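炭酸水の缶、値上げと小型化が同時に進む　直営店では予約販売も

11月　文・生活経済班

飲料の製造販売を手がけるHavtonは、缶入り炭酸水の主力商品の希望小売価格を改定し、あわせて200ミリリットル入りの小型缶を追加すると発表した。価格の改定は来月の出荷分から適用する。アルミ材と輸送にかかる費用の上昇分を自社で吸収しきれなくなったという。

対象となるのは、無糖のプレーン味と柑橘系の香りをつけた商品の計2種類。ケース単位の希望小売価格は3690円となる。単品の価格は販売店ごとに決めるため、同社は目安を示していない。ペットボトル入りの商品は今回の改定に含まれず、現在の価格を当面据え置く。

小型缶は、これまで飲食店向けに少量だけ出荷していたものを一般向けに広げる。一度に飲みきれず炭酸が抜けてしまうという声が以前から寄せられており、夏の間に一部の店で試験販売を行っていた。試験販売では夕方以降に買う客の割合が高く、自宅で酒を割る用途が目立ったとしている。中身は従来品と同じで、ガス圧も変えない。

取り扱いは、スーパーのProsaと酒類量販店のWijayaが先行する。両社の店舗を合わせると812店になり、年明けからはほかの小売店にも順次広げる予定だ。Prosaは飲料売り場の棚を組み替え、炭酸水を茶系飲料の隣から酒類売り場の入り口側に移す。Wijayaはケース売りを中心とし、店頭での単品販売は駅に近い店に限る。

缶入り炭酸水は、ここ数年で家庭向けの需要が伸びた。もともとは業務用の割り材としての出荷が大半を占めていたが、甘くない飲み物を常備する家庭が増え、まとめ買いが定着した。一方で、自宅で炭酸水を作る器具も普及しており、ケース買いの客がそちらに移る動きもある。Havtonの営業担当者は「価格だけで比べられると缶は厳しい。開けてすぐ飲める強い炭酸を求める人に選んでもらいたい」と話す。

原料面では、アルミ缶の調達費が重荷になっている。同社は缶の製造を外部に委託しており、契約の更新にあわせて単価が上がった。缶の胴を薄くする案も検討したが、炭酸の圧力に耐える強度を保つ必要があり、今回は見送った。代わりに外箱の印刷を1色に減らし、仕切りの紙を省いて費用を抑える。

使用後の缶の回収も広げる。Prosaの一部店舗では、入り口脇に置いた回収箱にアルミ缶を入れると買い物に使えるポイントが付く。回収した缶は提携先のProtonが引き取り、選別と圧縮を経て再生地金の原料にする。これまでは午前中のみの受け付けだったが、来月からは閉店まで利用できるようになる。中を軽くすすぎ、つぶさずに入れるよう呼びかけている。

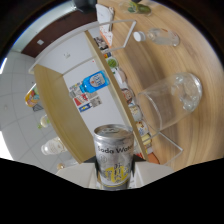 Wanda Pawlakさんは、値上げは仕方がないとしても、ケースの値段だけでなく1本あたりの値段も棚に大きく出してほしいと話す。小型缶は量のわりに割高になりやすく、容量が違う商品を売り場で比べるのは難しいという。回収箱については、閉店まで使えるなら仕事帰りに寄れるので助かるとのことだった。

こうした要望に対し、Prosaは100ミリリットルあたりの価格を値札に併記する方向で準備を進めている。Wijayaはケース売りが中心のため表示の変更は予定していないが、問い合わせがあれば店頭で案内する。

Havtonは小型缶の直営店での予約を正午から受け付ける。予約分の受け取りは店頭のみで、配送には対応しない。飲食店向けの出荷は従来どおり続ける。

関連記事
・茶系飲料、大容量品の棚が縮小
・アルミ缶の回収、集合住宅での分別に課題
・Wijaya、駅前の小型店を改装
・家庭用の割り材、冬場の売れ行きは

お問い合わせ｜記事の利用について｜無断転載を禁じます　© 生活経済班｜ページの先頭へ戻る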